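Tips I Brought Home From a Robot Open Day

The Rirbridge open day runs from ten in the morning until they want their lunch, and it's in March, when the parking lot at Pistdale is still mostly puddle. I went for the free coffee. I came home with a page and a half of notes on housekeeping, scribbled on the back of a floor plan, and since several of you asked for something more useful than last month's piece on vinegar, you're getting those.

The short version is that people who try to get machines to do chores have to think very hard about chores. A person can put a plate away while arguing on the phone. A machine has to be told where the plate is, where the shelf is and what to do if there's already a plate there, and whoever does the telling ends up with firm views on shelves.

Park everything in the same spot

Fredy Londoño ran the demonstration in the long room, and the first thing he did was walk around nudging things back onto little pencil marks. Trash can, stool, tray of cups. He told us that most of a bad morning comes from something being a hand's width away from where it was yesterday. I have a husband and a pair of kitchen scissors, so I followed this perfectly well.

At home I've put a dab of nail polish on the inside of the drawer where the scissors go. You could use a pencil, but it rubs off. It took three weeks of pointing. The can opener is next.

Clear the floor first, then the table

I've always done it the other way around, wiping the table and then kicking the crumbs about. The crew at Rirbridge do the floor before anything else, because cords and bags on the floor stop the whole show. Try it before you cook a big dinner. Shoes, dog bowl, the box you've been meaning to break down – get them all out, and you'll find you cook faster for not stepping sideways all evening.

Crumbs do still fall afterward. Give the floor a second pass with a dry broom and don't make a ceremony of it.

Tie cords with slack in them

There was a side table of cable ties and hook-and-loop straps, and a very patient young woman from Ahmadpour showing how to use them. Pull a cord tight and it fails at the plug end. Leave a loop the size of a saucer near anything that moves, then strap the rest. I did the mixer, the iron and the sewing machine that same evening. The vacuum cleaner has resisted.

Don't strap a cord while it's still warm from use, and don't coil it around the appliance. I've done both for thirty years and have the cracked iron cord to show for it.

Felt on chair feet

Bring your knees down to the floor once a year and look at your chair feet. Mine had collected enough dog hair to knit with. The stick-on felt pads lose their grip when the glue picks up dust, so:

Wipe the foot with rubbing alcohol and let it dry.
Rub it lightly with fine sandpaper if it's plastic or painted.
Stick the pad on and leave the chair upside down overnight.
Trim any felt that pokes out past the edge.

That last step is the one I used to skip. Felt that sticks out catches on everything and peels by the weekend. On a wood-look floor a single bare foot will leave a gray arc you'll be looking at for years.

Two hands on a chair

Now for the part everybody had come to see, with the children sitting in front and the grown-ups pretending they weren't trying to see over them. The job was the chair at the white table. It's a dull job, and I watched every minute of it.

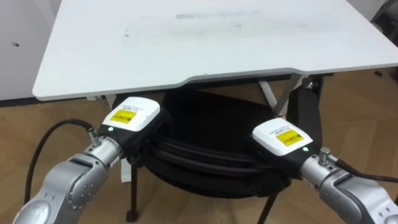 Two arms, one chair: the demonstration at Rirbridge.

What I took from it is that I move chairs badly. I hook one hand over the back and drag, which twists the joints and scrapes the floor, and the back right leg on my kitchen set has been wobbly since the Clutach catalog was printed on paper. Hold a chair with a hand on either side of the seat, lift it a finger's height and set it down. If yours tuck under the table, stop short of the table's legs. The paint chips you keep finding down there didn't come from mice.

For a wobble you've already caused, turn the chair over and snug up each screw a little at a time, going around twice. Tightening one all the way before you start on the next pulls the leg crooked. If the screw just spins, take it out, push in a wooden toothpick with a spot of wood glue, snap it off level and put the screw back once the glue has set.

Wiping down a white table

White tops show every gray smudge, and a wet cloth mostly moves the smudge to a new address. Use a barely damp microfiber cloth with one drop of dish soap, work in one direction and dry straight after with a second cloth. For stubborn marks, make a thin paste of baking soda and water, leave it for a minute and go gently. Test it underneath first. Skip the melamine sponge on anything glossy, as it takes the shine with it.

Run your cloth along the front rim as well. Forearms rest there all day, and it shows.

Write the job down

Fredy had a sheet on the wall listing the steps for setting up the room, and the last line read "put the list back." I've copied that for the freezer inventory. There's a pen on a string too, or there was. The string is still there.

Next month: getting candle wax out of a tablecloth, which I have recently had reason to study.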